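盘子怎么放才好：Roler小组课程项目报告

课程：日常用品与生活观察
小组名称：Roler
地点：Plitthorpe宿舍区

一、项目的题目

我们的项目研究一件很小的事情：盘子洗完以后，应该怎么放在沥水架上。我们住在Plitthorpe宿舍区，同一层楼的同学共用一个厨房，沥水架旁边常常很乱。有的盘子平放在桌子上，有的盘子互相靠着，第二天早上拿起来，盘底还有水。所以我们想比较几种放法，然后给厨房写一份简单的使用说明。

我们选了带西瓜图案的白盘子和带橙棕色花边的白盘子，还有一个不锈钢丝的沥水架。 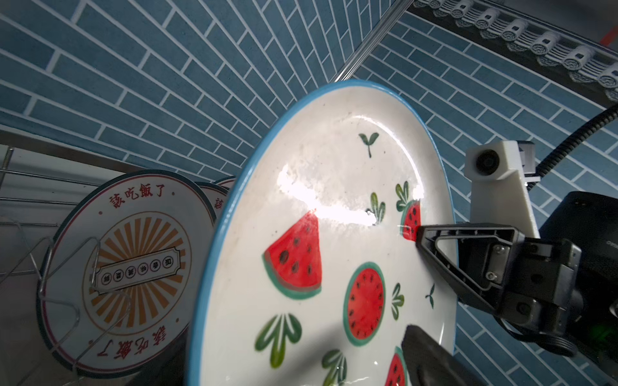
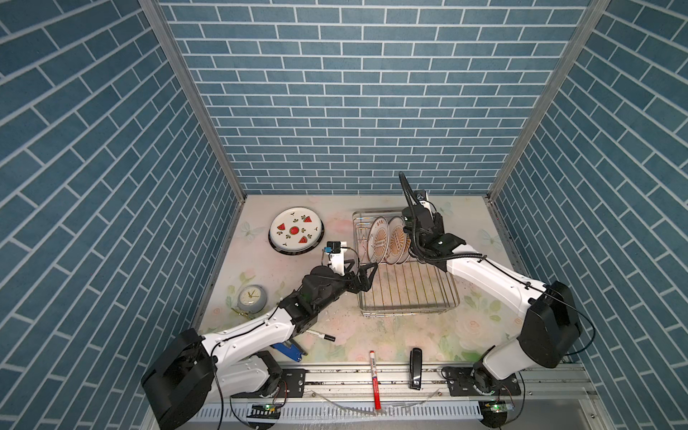

沥水架是在Flimport商店买的，价格不高，很多学生家里也用差不多的。花边盘子是从Costello二手店买来的，西瓜盘子是一位毕业的同学留给厨房的。我们没有专门买新的盘子，原因是宿舍里大家用的也都是旧的、不成套的盘子，这样结果比较接近真实的生活。

二、我们想回答的问题

开始的时候我们写了很多问题，老师建议我们减少。最后留下来的问题是这些：

盘子竖着放和平放，干的时间差多少？
两个盘子之间要不要空出位置？
盘子的正面应该朝哪个方向？
不同的盘子放在一起，会不会影响使用的人？

最后一个问题不是关于水的，是关于人的。我们觉得它也重要，因为一个放法如果很麻烦，同学们用几天就不用了。

三、方法

每次试验以前，我们用同样的洗洁精洗盘子，用清水冲干净，拿在水池上面让水流一会儿，然后放到架子上。窗户关着，暖气不改变。每隔5分钟，我们用一张干的厨房纸轻轻擦盘子的边和盘底，如果纸上没有水印，就记录为“干”。

我们比较了4种放法。第一种是平放在桌面上，正面朝上。第二种是竖着放，每个槽都用。第三种是竖着放，盘子之间空一个槽。第四种是把盘子斜着靠在架子的边上，很多同学着急的时候就这样放。每种放法我们都在不同的日子做了2次，如果结果差得比较大，就在讨论里说明。

这个方法不是很精确。厨房纸只能告诉我们有没有水，不能告诉我们有多少水。我们本来想用电子秤，可是厨房的秤太小，大盘子放上去看不见数字，所以放弃了。

四、结果

竖着放并且空一个槽的时候，盘子干得最快，西瓜盘子用了55分钟。每个槽都用的时候，时间长一些，特别是夹在中间的盘子，下面的边总是最后干。我们看到水会流到盘子和钢丝接触的地方，停在那里，变成一小滴。如果轻轻动一下盘子，这滴水就掉下去了。

平放的盘子结果最不好。盘子上面很快就干了，但是盘底有一圈凸起来的边，它和桌面中间的空气不流动。到我们那天晚上离开厨房的时候，盘底还是湿的，所以这一种放法没有完整的时间记录。

斜着靠在边上的盘子，两次的结果不一样。一次很快干了，另一次盘子慢慢滑下来，和桌面贴在一起，下面就有水。我们认为这种放法的问题主要是不稳定。

关于正面的方向，我们没有发现时间上的明显差别。但是浅的盘子和深一点的盘子不同：深一点的盘子如果正面稍微向上，中间会留一点水，最好让它向前倾斜。

五、使用的感觉

我们请同一层的同学试用新的放法，并且在冰箱门上贴了一张纸，让他们写意见。有同学说空一个槽太浪费地方，晚饭以后洗碗的人多，架子马上就满了。也有同学说，不同大小的盘子混在一起，小盘子会被大盘子挡住，找的时候要先拿出别的盘子。

还有一个意见我们以前没有想到。花边盘子的边比较厚，放进槽里有一点紧，拿出来的时候要用另一只手扶住架子，不然整个架子会跟着动。西瓜盘子就没有这个问题。我们后来把厚的盘子放在靠近两头的地方，感觉好一些，但是这只是我们的感觉，没有测量。

桌面也需要考虑。因为架子下面有水滴，桌布会湿，湿了以后容易粘上面包屑和灰尘。我们试过在架子下面垫一条毛巾，毛巾很快变得有味道。后来换成一个浅的托盘，每天倒一次水，这个办法大家都接受。

六、给厨房的说明

根据上面的结果，我们写了下面的说明，现在贴在水池旁边：

洗完的盘子请竖着放，不要平放在桌子上。
人少的时候，盘子之间空一个槽。
人多的时候可以每个槽都用，过一会儿请轻轻动一下中间的盘子。
大盘子放后面，小盘子放前面。
边比较厚的盘子放在两头。
干了的盘子请放回柜子。
托盘里的水每天晚上倒掉。

第一版的说明写得太长，有同学告诉我们他只读了前面两行。所以我们把解释的句子都去掉了，只留下要做的事。

七、不足和以后的工作

我们的试验只在一个厨房做，季节也只有春天。夏天空气比较湿，结果可能不同。另外，盘子的种类很少，我们没有试塑料盘子和木头盘子。组里对“干”的标准也有过不同的看法，前面的一些记录因此重新做了，花了不少时间。

如果下学期可以继续，我们想研究杯子和碗。碗比盘子难放，在这种架子上常常倒下来，Plitthorpe的同学已经问过我们好几次了。我们也想借一个双层的架子，看看上层的水滴到下层以后，下层的盘子要多长时间才能干。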